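Chapter 5
Phone Makers and Their Second Brands

Walk into a phone shop in almost any Canadian city and you will see what looks like a dozen companies competing for your money. Many of the names on the shelf belong to the same few owners. A firm that has spent years building one name will often start a second, give it a different logo and colour, and sell it to people who would not have bought the first. This chapter looks at how second brands are set up, how they share parts and staff with the parent, and how news of them reaches buyers before launch.

By the end of the chapter you should be able to:
describe the main ways a second brand can be tied to its parent company;
explain what a shared parts list does to the cost of a phone;
read a launch announcement and pick out what it leaves unsaid.

5.1 The Skarnbridge case

Skarnbridge sold its first phone as a mid-priced model for office workers. It sold well enough, but the company's own surveys showed that buyers under 25 thought of it as their parents' phone. Cutting the price did not help. Shops moved the phone to a lower shelf, and the people who had paid full price the year before complained.

The head of product planning, Sarmīte Vanags, proposed a separate name. The new brand would be called Culler. It would have its own website and its own support line, and the Skarnbridge name would not appear on the box. Behind the scenes, it would use the same assembly plant at Grundport and the same purchasing office.
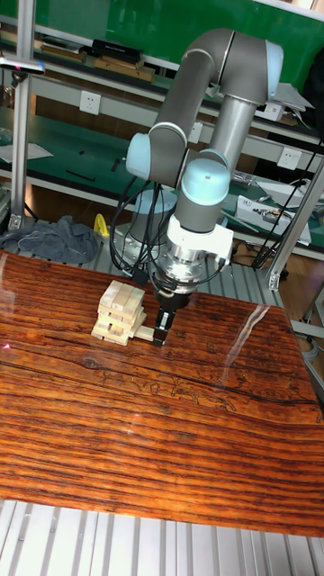

The board agreed to fund the plan with two conditions. Culler had to pay for its own advertising out of its own sales after the first year, and it could not release a phone in the same month as Skarnbridge. The second condition caused more trouble than the first. Both brands wanted the weeks before the school year, and the planners spent a good part of the spring arguing over dates.

Culler's first phone shared 56 parts with the Skarnbridge model already on sale. The screen, the charging board and most of the screws were the same. The case, the camera and the software theme were different. Sharing parts meant larger orders, and larger orders meant a lower price for each piece. It also meant that when the charging board was late, both brands ran short together.

5.2 Who knows what, and when

A phone passes through many hands before it is announced. Case makers need the outside measurements. Carriers need test units. Government offices that approve radio equipment need paperwork, some of which can be read by anyone. Each of these steps is a place where details can get out.

In Culler's case the name came out first, through a trademark filing. A case maker, Grigaitė, then listed a cover for a phone that had not been announced. Skarnbridge had to choose between saying nothing and confirming the brand early. It confirmed the name and gave no price. We will return to that decision in Section 5.4 and compare it with a launch where the company kept quiet.

Key terms

Parent brand: the older name, usually owned by the company that pays for the new one.
Second brand: a separate name sold by the same owner to a different group of buyers.
Shared parts list: the components used in more than one phone.
Cannibalized sales: sales a second brand takes from its parent instead of from a competitor.

Before you read on

Find a phone brand sold near you that is owned by a larger company. Check its website, its warranty card and the small print on the box, and write down every place where the owner is named. Keep your notes, as you will need them for the exercise at the end of Section 5.3.

5.3 Three ways to tie the brands together

The loosest arrangement is a licence. The parent lets another firm use its designs and collects a fee on each phone sold.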